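Teaching two arms with mixed-up toys

Posted 11/22/20 by Phyllis Lockwood

14 comments | 6 shares

I have been grinning at a results table all week, and I want to get this written down while I'm still excited. Our two-arm controller, Vudeck, now learns a new kitchen task from 200 demonstrations. In January it needed 800!

All the data comes from a table of toy kitchen things, with arms working over it. 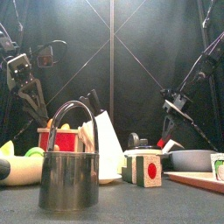
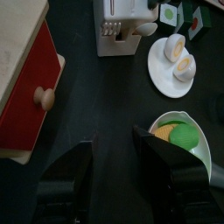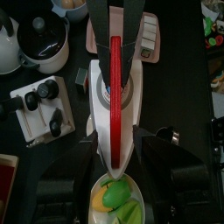
The trick was Inga's idea (Inga is our data tool, but we talk about it like a coworker). We used to record each task in a tidy layout, same spots every time, and the policy simply memorized the table. Now Inga picks a fresh layout for every episode, and it leans toward layouts where the last policy was least sure of itself. So the hard cases get recorded first, and the easy ones mostly take care of themselves.

I expected a small bump. What we got on Bemorine, our in-house test set of 300 layouts the policy has never met, was a jump big enough that I reran the whole thing overnight with new seeds. Same answer!

The wrist views matter a lot too. With only the fixed view, the arms reach for the right toy and then fumble the last inch. Add the wrist views back and most of that goes away. Handoffs between arms are still shaky, and thin things lying flat are a pain.

Next up is trimming the 2664 old episodes to see how many we can throw out before the scores drop. My guess is a lot of them.

Recent posts
Why we renamed the Kirum planner
Calibrating wrist cameras without losing your mind
Bemorine: how we score a layout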